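Ticket: Bunholm client drops webhook events when a batch exceeds 200 messages
Component: Dulora relay, event dispatcher
Status: Resolved, pending release
Reporter: Snežana Atanasov

Summary
After the upgrade in June, the event webhook stops delivering partway through large batches. The API accepts every message with a 202. Delivery events arrive for the first 200 messages and then stop. No error appears in the client log at the default level.

Steps to reproduce
Start the relay with the stock config. Queue 500 messages in a single call. Point the webhook at any endpoint that returns 200 OK. Compare the event count with the message count. 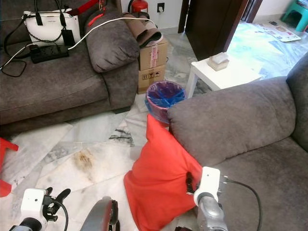 White handbag and black power strip on the gray sofa.

Log, 10:40
Turned on debug output. The dispatcher opens 20 worker connections and reuses them until the receiving server closes the first one. From then on each worker waits on a dead socket. The pool never marks it as closed, so the queue fills and later events are discarded silently.

Log, 11:15
Lowered the idle timeout to 15 seconds. No change. The timeout applies to new connections only – reused sockets keep the old value. 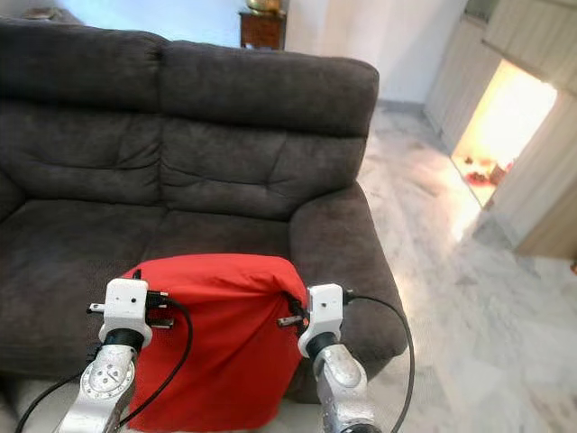 Does the same fault affect single sends?
Single sends are not affected. Each one opens its own connection and closes it after the response, so the pool code is never reached.

Log, 13:05
Ran the same batch against the Warar test server, which keeps connections open indefinitely. All 500 events delivered. This confirms the close handling as the trigger. Payload size was ruled out by repeating the run with empty message bodies.

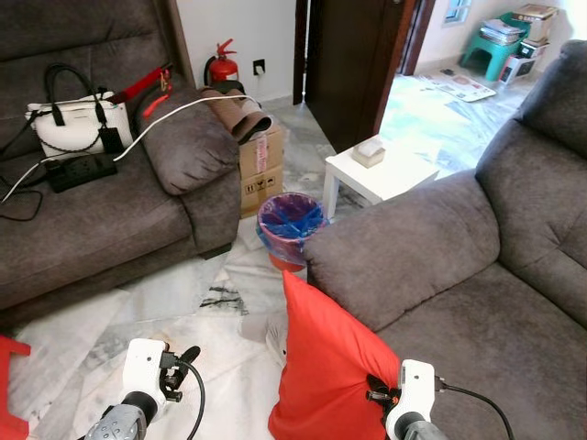
Red cushion against the front of the right-hand sofa.

Workaround
Set pool.reuse to false in the relay config and restart. Throughput drops, but no events are lost. Splitting the batch into smaller calls also works if the relay is restarted between calls.

Fix
Patch submitted to the Cartwright branch. The pool now checks socket state before handing a connection to a worker, and a discarded event is written to the log as a warning. Added a regression test that closes the connection in the middle of a batch.
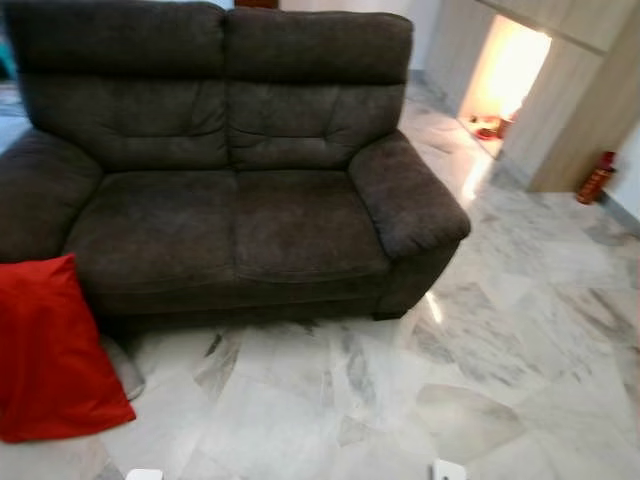 Two-seat sofa with tall back cushions.

Verification
Reporter ran the patched build with reuse turned on. 500 sent, 500 events received, no warnings. The retry counter in the status output still shows a stale value after a restart – opened as a separate ticket, low priority. Leave pool.reuse at false in production until the tagged release is out.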